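# Chapitre 7 – Monter et régler la pince

Au chapitre précédent, le bras a été assemblé jusqu'au poignet et les axes ont été mis en butée un par un. Il reste à lui donner de quoi saisir un objet. Le montage décrit dans ce chapitre est celui de l'atelier partagé de Molgate, où Lorraine Prendergast et Lindsay Paewai ont construit le bras Pravura qui sert de fil conducteur à cet ouvrage. Il se refait à la maison avec un établi, un jeu de tournevis et une alimentation stabilisée.

À la fin du chapitre, vous saurez :

- fixer les deux doigts sur leurs supports sans introduire de jeu ;
- placer la caméra de poignet et vérifier son champ ;
- relever les valeurs d'ouverture et de fermeture du servomoteur ;
- choisir une surface de travail adaptée aux premiers essais.

## 7.1 Les doigts et leurs supports

Une pince à deux doigts parallèles suffit pour la plupart des exercices. Les doigts du modèle Pravura sont des plaques plates à bout carré. Chaque doigt se visse sur un support plus large, lui-même solidaire du mécanisme d'ouverture. Serrez d'abord les vis à la main, amenez les deux extrémités à la même hauteur, puis terminez au tournevis en alternant d'un côté à l'autre. Un écart d'un millimètre entre les deux bouts ne gêne pas la prise d'un cube, mais il fait basculer une pièce mince.

Les supports fournis dans le lot Stevens sont percés un peu étroit. Passez un foret dans les trous avant le montage – forcer la vis fend le plastique, et il faut alors réimprimer la pièce.

## 7.2 Ce que voit la caméra de poignet

La caméra est orientée vers les doigts. Son image doit montrer les deux extrémités, l'espace qui les sépare et une bonne étendue de surface au-delà. Faites cette vérification pince ouverte, le bras arrêté au-dessus du plan de travail. 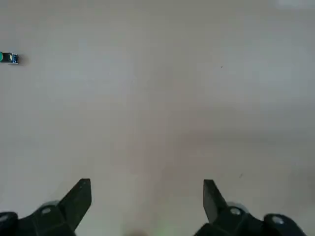 **Figure 7.1** – Vue de la caméra de poignet, pince ouverte et vide. Un petit module électronique est posé sur la surface, au bord gauche.

Avec un cadrage de ce type, les doigts restent dans le bas de l'image et laissent libre la zone où l'on placera les objets. Si un seul doigt est visible, desserrez la platine de la caméra et faites-la pivoter avant de toucher au logiciel. Une correction numérique du cadrage masquerait le défaut mécanique, que l'on retrouverait à l'étalonnage.

Choisissez un fond uni et mat. Sur la figure 7.1, la surface grise vire presque au blanc dans l'angle supérieur droit, où elle perd tout détail. Un objet clair placé dans cette zone serait difficile à détourer. Déplacez la lampe ou tendez un papier calque devant elle.

## 7.3 Relever les positions extrêmes

Le servomoteur Plullier renvoie sa position sous forme d'un entier. Coupez le couple, ouvrez la pince à la main jusqu'à la butée et notez la valeur lue. Recommencez pince fermée. Sur le bras de Molgate, l'ouverture complète correspond à 3 898 et la fermeture à 2 000. Lindsay Paewai a retenu 3 745 comme limite d'ouverture dans le fichier de configuration, afin que le moteur ne force jamais contre la butée.

Vos valeurs seront différentes. Relevez-les deux fois, la seconde après avoir débranché puis rebranché l'alimentation, et inscrivez-les dans le tableau 7.1 avant de rétablir le couple.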